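Progress report to the Cervantes Fund
Prukia Small Robots Program
Prepared by Leopoldo Pacheco, program lead
10th September

Since our last report in February we have held the open day that the grant was meant to make possible, and I'm very happy to be writing this one. You asked for a short account of the day, what visitors saw and did, how the money has been used, and what comes next. I have tried to keep to that order.

The open day

We opened our doors at Trillitz at ten in the morning and closed them well after we had planned to. The sign-in sheet had 100 names on it by the end, and that leaves out the younger children, who mostly ran straight past it. We had hoped for school families and got them, but we also had retired machinists, a group of nursing students, two people from the Plarnon workshop across the river, and a man who had come in to ask for directions and stayed until lunch.

We ran 16 demonstrations over the day. Each was short, with time for questions at the end, and the questions nearly always took longer than the demonstration. People wanted to know how the arm knows where things are, how strong it is, what it costs and whether they could build one. The last one came up so often that we started a list of names for a future build class.

What people saw

We chose one job and stuck with it all day: pick up a soft toy and put it in a bowl. It was a good choice. Everybody understands it right away, small children included, and it is hard enough for the arm that people get caught up in it. A soft toy squashes, leans over and never lies quite the same way twice. In the morning session I saw a whole row of grown men holding their breath over a plush toy, and when it went in they clapped!
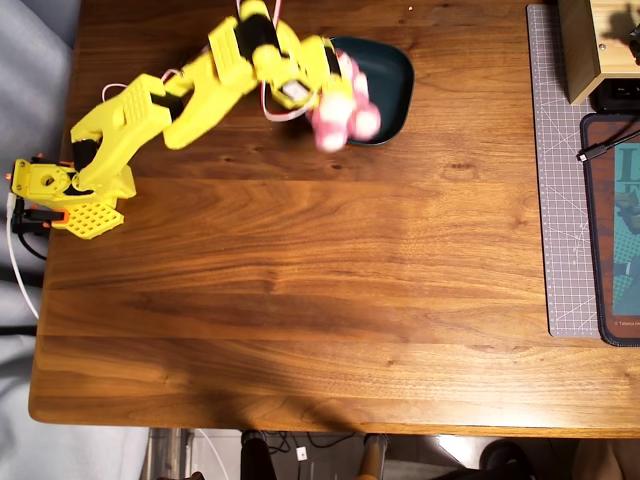 The yellow arm with the plush toy over the bowl.

The arm's yellow parts are 3D printed, and that turned out to be a great help in talking to visitors. They could see the motors at the joints and follow the wires along the arm. Several of the older visitors spent more time looking at the joints than at the toy. One of the machinists told us he would have put the clamp on differently, drew us a sketch on the back of a flyer, and I think he is right. We are going to try it his way.

In the afternoon we let visitors take a turn. They moved the arm by hand control while one of our team stood by to stop it if needed. This was the part we had worried about most, and it was the best part of the day. A girl of 13 was so quick at it that we asked her to show the adults who came after her -- she did, very patiently, for most of an hour.

What did not go well

The space was too tight. Only the front row had a clear view of the bowl, and people at the back had to wait for the next round to see anything. Next time we will put the arm on a higher table or set up a screen beside it.

We also lost one demonstration slot before lunch when a connector worked itself free and we had to find out which one. Visitors were kind, and a few of them enjoyed the hunt, but we should have had a spare set of cables ready and labeled. We now do.

Our printed handout was too long. Most copies were left on chairs. The single-page parts list, which we had run off almost as an afterthought, was gone by two o'clock.

Use of the grant

The grant for this stage was 2000 dollars. Most of it went on motors, printing material and the power supply. The rest paid for the handouts, chair rental and lunch for the team. Receipts are in the folder sent with this report. We have a small amount left over and would like your permission to carry it into the next stage to buy spare grippers, which take the hardest wear when visitors are driving.

Next steps

The build class is what I most want to get going. We have enough names to fill it, and the Plarnon people have offered us the use of their workbenches in the evenings. We would start with a small group, each pair building one arm from printed parts and taking it as far as the toy-and-bowl job.

We also want to repeat the open day, with better sight lines and more time for hands-on turns. If you can spare someone from the Fund to come along, please do -- there will be a turn at the controls waiting for them.

A draft plan and budget for the build class will follow under separate cover. Please let me know whether the carry-over is acceptable, as I would like to order the grippers before we fix the class dates.

Leopoldo Pacheco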